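Quiénes somos

Hola, soy Everett Nguyen-Tran y llevo Brakirska desde la mesa de mi cocina, con el teléfono siempre cargando y una cafetera que trabaja más que yo. Brakirska es un boletín sobre política europea escrito en español y pensado para gente que no vive en Bruselas ni tiene ganas de mudarse allí.

Empecé en abril, después de una noche larguísima intentando explicarle a mi cuñada qué es un trílogo (se durmió en la segunda lectura, y no la culpo). Al día siguiente le mandé un correo con la explicación, ella lo reenvió a media oficina y de ahí salió el primer número. Tenía 17 suscriptores, casi todos de Zamora. Hoy somos 2.476 y todavía me da un poco de vértigo cuando le doy a enviar.

¿Qué publico? Sobre todo lo que pasa en las comisiones del Parlamento, los nombramientos, las peleas por las ponencias y esas enmiendas de madrugada que luego acaban cambiando el precio de algo. Me encantan los reglamentos internos, lo confieso, y de vez en cuando dedico un número entero al reparto de escaños en las comisiones. Son los menos leídos y los que más disfruto escribiendo.

El boletín sale 3 veces por semana cuando hay pleno y una sola vez el resto del tiempo. En agosto cierro. También preparo un cuaderno más largo, Eltmont, con perfiles de eurodiputados poco conocidos y entrevistas a sus asesores, que suelen ser quienes se saben los expedientes de memoria.

De la parte técnica se ocupa Stostent, un estudio pequeñito que me montó la web y el archivo. Gracias a ellos podéis buscar por grupo político, por país o por número de expediente, ¡y funciona hasta en mi móvil viejo!

Sobre el dinero: vivo de las suscripciones. No acepto publicidad de partidos, de grupos parlamentarios ni de empresas inscritas como lobby. De momento hay 642 personas que pagan la cuota de apoyo, y con eso cubro los viajes a Estrasburgo y la gestoría.
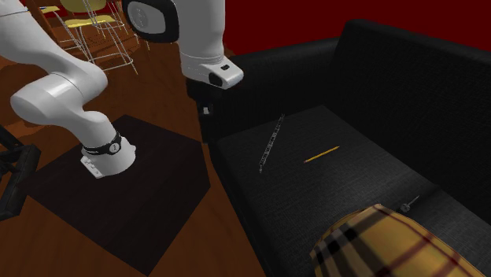

Marisa me escribió que por fin había entendido para qué sirve un ponente alternativo, pero que seguía echando de menos más espacio para las votaciones del Consejo y menos para los rumores de pasillo. Tenía bastante razón, así que desde el 19 de enero de 2022 cada número lleva al final un apartado con lo que han votado los gobiernos, cuando se publica.

Si encontráis un error, contestad a cualquier boletín y me llega directamente. Las correcciones van arriba del todo en el número siguiente, con la frase equivocada y la buena.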